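Favthorpe slips again as small caps lose steam

14 shares | 3 comments

Another soft session for small caps. Volume thin, buyers mostly sitting on their hands ahead of the October earnings rush. Favthorpe was the worst of the bunch, down 15 cents by noon and never really recovered. Pestero held up better, closing just above its 200-day average after testing it twice in the morning.

"It's the same story all week, every bounce gets sold," said Pacita Dizon, who writes the Lungu market letter. She is keeping a third of her model portfolio in cash until the index closes back over 432. 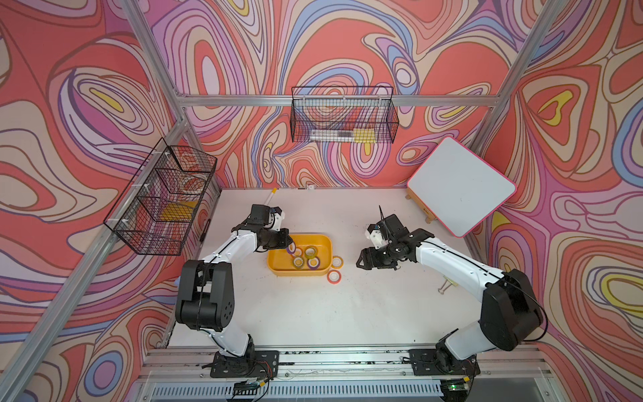
Sinateo was the one bright spot. The stock gapped up at the open on word of a bigger buyback and kept most of it, even with profit takers showing up after lunch. Traders are still watching the automation names too, where two arms around a yellow bin of tape rolls is the kind of thing that gets a whole sector bid up for a month and then dumped the next. Dizon wont chase any of them here. She wants a pullback to the 33 area on Sinateo first, with a tight stop underneath.

Arnel Macapagal is less patient. He bought a half position in Pestero near the close and says he'll add if it clears last month's high on real volume. If not, he's out. Bond yields were flat, the dollar a touch firmer, gold did nothing. No major data due before the open tommorow, so expect more of the same early on.

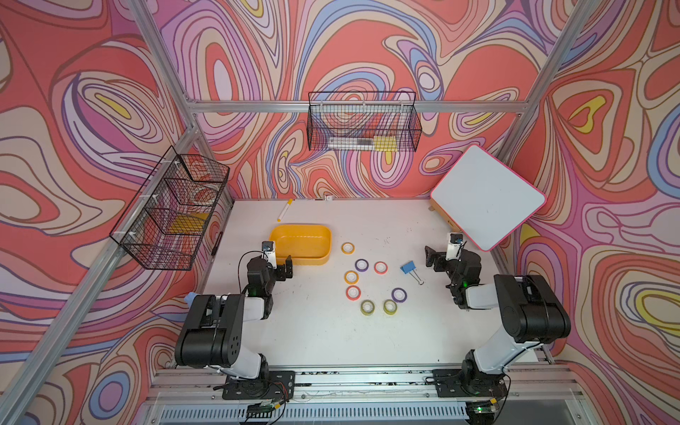
Robot arms at a work cell with a yellow tray.

More after the close.

We use cookies to improve your visit. By continuing you accept our cookie policy.

Contact | Terms | Copyright Lungu Market Letter | Back to top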